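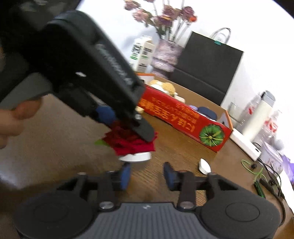
What takes a candle wax drip off a wooden table?

Patience, mostly, and something flat and dull. Let the wax go hard (a bag of frozen peas on top speeds it along), then push an old library card under the edge. It usually pops off in one disappointing little disk. What stays behind is a greasy halo, and that comes up with a soft cloth and a drop of dish soap.

Please don't use a knife. I used a knife in 1923, or so it feels, and the scratch still greets me every morning over coffee.

White rings are another matter. They're moisture caught in the finish, and half the time they leave on their own if you ignore them for a day or 2. I am very good at this step. If the ring outlasts your talent for neglect, put a dry cotton dish towel over it and pass a warm iron across for a few seconds, no steam. Lift, look, repeat. Walk away with the iron still down and you'll be writing to me about scorch marks.

Jeanine Verbeke wrote in to swear by mayonnaise. I tried it on the hall table, left it on overnight, and woke up to a faded ring and a very interested dog. It does work, a little. So does plain petroleum jelly, which doesn't smell like a picnic.

Dark rings have gone through the finish into the wood itself. That's sanding and refinishing, or it's a fruit bowl. I own 8 fruit bowls.

For everyday wiping, a barely damp cloth and then a dry one, going with the grain. Skip the spray polish on anything you might want to refinish someday, as the silicone in some of them makes new varnish bead up like rain on a car hood. Rianne Hermans found that out halfway through a sideboard, on a Friday, with guests coming at six.

Felt pads go under lamps, vases and anything else with a rough bottom. Buy the sew-on kind if you like, but the stick-on ones hold fine on clean, dry ceramic. Check them in June, when the heat makes the glue slide.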